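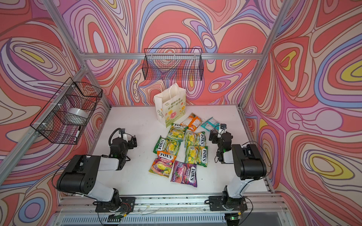
**Do drivers want to pay a monthly fee for features already built into the car?**
Mostly they don't, says Cinzia Lombardi, and she used to sell them the idea.

Lombardi spent years signing software partners for Vendard, the connected-car supplier. She left in December. Over coffee she pulled up a survey she had run there: 438 owners on a free trial of heated-seat control, 131 of whom said they'd keep it at any price. "Saying is cheap," she told me. "I never saw how many paid."

I asked why carmakers keep announcing these deals.
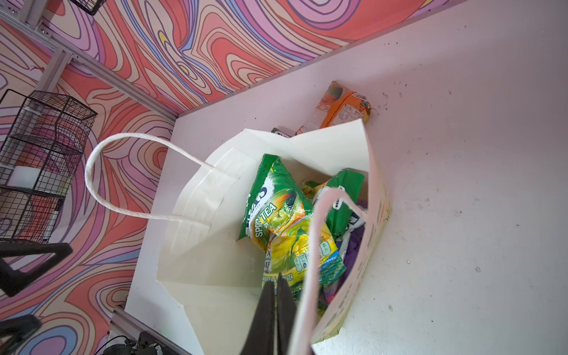 "An announcement costs nothing either. You get a logo and a nice quote, and the stock people are happy until Thursday." Her old rival Stetsiuk, she said, had 2 partners shipping code and a slide that suggested plenty more.
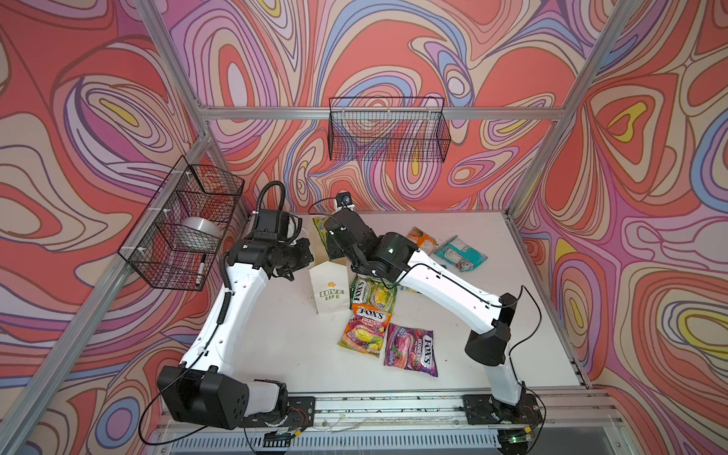
*Mesh baskets on an aluminum frame, with swirl-patterned walls.*

Njål Fagerlund, who runs dealer programs at Pistari, sees it differently. "People grumbled about paying for maps too," he said. He puts the extra income at about $2000 over the life of a car. When I asked for the math, he said it was still being refined.

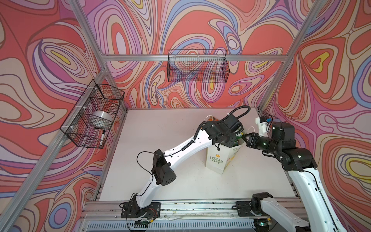
*Two robot arms over a white tabletop.*

Lombardi laughed at the figure. "Ask him who pays for the data connection in year nine."

I did ask. Fagerlund said he'd get back to me.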